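I'd been at Luvent for two years when they gave the top job to Munther Hakim, and I found out the same way everybody else did, from a guy in the parking lot who'd heard it from the battery lab.

"Munther?" I said. "Munther from the board?"

"That's the one."

Now, I liked Munther fine. He'd come to the holiday party once and eaten most of the shrimp. But he'd made his money in ferries, and we built electric vans — or we'd built one, anyway, a boxy green thing called the Tandance, and we'd promised 1000 of them to a bakery chain by July.

My boss, Meirion Probert, took it hard. He'd started the company in his uncle's barn out in Pevcombe and he still had the barn key on his ring. He called me into his office and shut the door, then opened it again because it got stuffy in there.

"They want me to be Chief Visionary," he said. "What would you say that pays?"

"Did you ask?"

"I was too busy shaking hands."

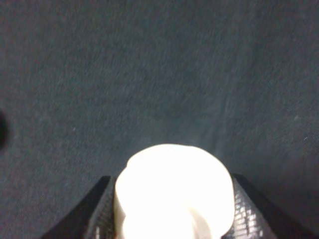 Munther showed up at eight the next morning in a windbreaker and asked for a ride. He didn't want the slides. I'd made 151 slides! I'd been up half the night fixing the fonts, and he walked right past the conference room and down to the shop floor, where Trevor was sitting on its charger. (Trevor was what we called the prototype. It had a dent over the left wheel and a smell like pennies.)

So I drove him. Meirion got in back with the bread racks and wouldn't say a word. We went out past the reservoir and up the long hill, and I kept one eye on the range number, which had read 100 miles when we left and was dropping faster than I cared for.

"Does it always do that?" Munther asked.

I looked at Meirion in the mirror. He was holding on to a rack with both hands.

"On hills," I said.

"And the bakeries, are they on hills?"

"A lot of them," said Meirion from the back. It was the first thing he'd said all morning.

Munther nodded and looked out at the water for a while. Then he asked me to pull over, and he climbed out, slid open the side door, and told Meirion to come up front and drive.

"I'll take the racks," he said. "You tell me what's wrong with it, and go slow — I get carsick."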